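发件人：Yolotzin Serrano（开放日筹备组）
收件人：实验室通讯邮件列表
主题：回复：[通讯] 关于Sasberg自动化实验楼开放日演示安排的几点询问

各位同仁：

Jahangir Sivakumar先生日前来信，就开放日的参观动线、演示内容及资料发放提出若干问题。因所提事项与各参加单位均有关联，现经筹备组商定，在列表中统一答复，请各单位联系人转告拟到场人员。来信相关部分引用如下。

> 筹备组台鉴：
>
> 我单位拟派人员参加2月12日的开放日活动，现有以下事项请予明确。
>
> 一、通知中所列“桌面推移演示”由哪个课题组承担，演示时参观者能否在近处观看，是否需要预约场次。
>
> 二、去年10月的内部交流会上，Alvarado课题组曾介绍过以单根杆状末端执行器进行物体推移的工作。此次演示是否沿用同一套台面，积木种类有无变动。
>
> 三、我单位部分人员从事抓取研究，对不使用夹爪的操作方式了解有限，希望现场有人讲解，并允许就控制方式提问。
>
> 四、演示记录及数据说明能否在会后取得，以便内部传阅。
>
> Jahangir Sivakumar
> Vosance技术部

现逐项答复如下。

关于第一项。桌面推移演示由Alvarado课题组承担，地点在Sasberg楼二层东侧的操作间。开放日当天共设四场，上午、下午各两场，每场时长相同，中间留出设备检查时间。考虑到操作间面积有限，参观者须凭场次单入内，在黄线以外站立观看。机械臂通电期间，任何人不得越过黄线，亦不得将手、背包或其他物品伸入台面上方。如需近距离查看末端执行器，可在每场结束、设备断电之后，由课题组人员引导进行。

场次单请由各单位联系人统一申请，不接受个人现场登记。截至本函发出时，已登记参观人员362人，楼内各演示点全天合计可接待900人次。桌面推移演示的名额单独计算，四场合计154人，目前上午两场已满，下午尚有余额。

关于第二项。台面与10月交流会所用为同一套，即在蓝色孔板工作台上固定一块浅色木板，积木置于木板之上。积木的形状与颜色有所调整，增加了心形和星形两种，目的是使语言指令中的指称更为多样。机械臂末端仍为单根杆状件，不具备夹持功能，全部动作均以推、拨方式完成。

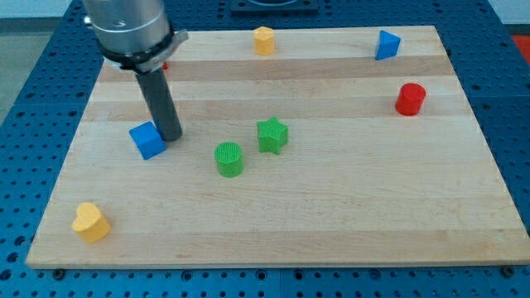 图：Alvarado课题组桌面推移演示台面，杆状末端执行器位于蓝色方块旁。

演示时，操作员以自然语言给出指令，例如“将蓝色方块推到绿色星形旁边”或“把黄色心形移到木板右侧”，由Stelia控制程序生成连续的推移动作。每场先由操作员给出两条固定指令，随后由参观者提出指令，操作员复述确认后输入。为保证各场进度，请每位参观者至多提出一条，并尽量使用颜色加形状的说法。涉及将积木推出木板、叠放积木或提起积木的指令，系统不予执行，操作员将当场说明。

需要提请各位注意的是，本项演示属于研究性质的展示，课题组不对成功率作出承诺。若出现推移偏离、积木倾倒或动作超时等情况，操作员会暂停程序，由课题组人员手动恢复台面后继续。请参观者在此期间保持安静，勿自行上前扶正积木。

关于第三项。每场演示安排讲解人员一名、操作员一名。讲解内容包括台面布置、相机标定、推移动作的表示方式，以及推移与抓取两类操作在接触建模上的差别。讲解以中文进行，如有单位需要英文讲解，请在申请场次单时注明，我们将集中安排至下午第二场。提问环节设在每场最后。问题较多或涉及细节的，可移步走廊东端的讨论区继续交流，Alvarado课题组将派人在该处值守至闭馆。

Vosance方面提到希望了解控制方式，我们已转告课题组。控制频率、动作空间的定义以及语言指令的处理流程均可公开讨论；尚在审稿中的部分结果暂不对外提供，敬请理解。

关于第四项。开放日期间的演示记录，将在完成内部审核后上传至列表资料区，列表成员凭现有账号即可下载。资料包括台面尺寸图、积木清单、452条示例指令及相应的说明文档。示例指令均由课题组人员撰写，不含参观者现场提出的内容。参观者提出的指令仅用于当场演示，不作留存。各单位内部传阅不受限制，如需在公开出版物或对外课件中引用，请事先与筹备组联系并注明出处。

此外，就各单位普遍询问的事项一并说明：

1. 入楼请走南门，凭单位证件及场次单换取参观牌，离开时交还前台。

2. 楼内可以拍照，不得使用闪光灯。操作间内请勿架设三脚架，也请勿使用补光设备，以免影响相机识别。

3. 随行箱包请存放于一层寄存处，贵重物品自行保管。

4. 穿着宽松长袖或佩戴长挂绳的人员，断电查看设备前请按引导人员要求整理着装。

5. 当日楼内不提供午餐，一层休息区备有饮用水，操作间内禁止饮食。

6. 如某场演示因设备原因取消，持该场场次单者可凭单转入下一场，不另行登记。

尚未提交名单的单位，请于活动前三个工作日以邮件形式报送，邮件主题请注明单位名称及“开放日名单”字样。名单应包括姓名、所属部门及希望参加的场次。已提交名单而需更换人员的，请直接回复原邮件，不必另发新件。

对本函内容有疑问者，请直接回复本人。涉及演示技术细节的问题，请在回复中注明“转Alvarado课题组”，我们将代为转达，并视情况在列表中公布答复。

此致
敬礼

Yolotzin Serrano
Sasberg自动化实验楼开放日筹备组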